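Kiltia Hand-Held Gripper Pair: Maintenance and Setup Report
Reporting date: 2020-02-16
Prepared by: Daniyal Jafri, Usier
For: Trilletmont equipment fund

Status
Both grippers of the pair are in service. Fabric work resumed after the linkage overhaul and is on plan for the reporting period.

Linkage
Play at the lower pivots was out of tolerance on the first gripper at 4,000 cycles. Both lower pivot screws were removed, cleaned and refitted with new thread locker. The rivets on the upper joints were checked under load and left as they were. The second gripper showed less play and received the same treatment, so that the two units share one service history. The inspection interval has been cut from 2,000 cycles to 1,000.

Fingertip pads
The old pads had hardened along the leading edge and let thin cotton slip during folding. Both units now carry blue pads from the Qureshi batch. Pads are to be swapped in pairs only. The toe-in angle is set with the jaws fully open and checked again with them closed on a single layer of fabric. One pad was rejected on receipt for a molding flaw and returned.

Calibration
Jaw zero is taken at the start of each session and after any pad change. Zero drift on the second gripper was traced to a connector that had not seated fully. The connector was replaced and the fault has not come back.

Setup in use
Work is done at table height in a furnished room. Garments are spread flat before the first grasp, and both grippers are brought in with jaws open.
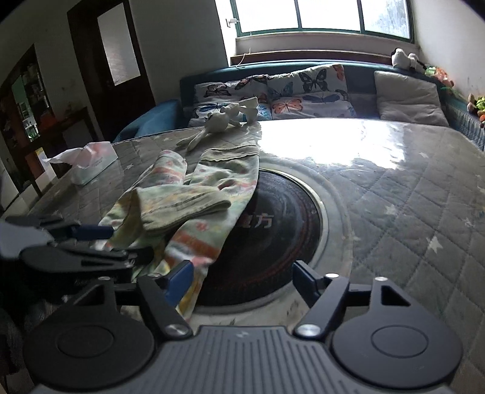
Figure 1. Both grippers at the table with a child-sized patterned garment, blue fingertip pads fitted.

Open items
Spare pivot screws are on order, with delivery expected in March. The log sheet still lacks a column for pad batch. Remaining budget covers 7 further pad sets at the current price.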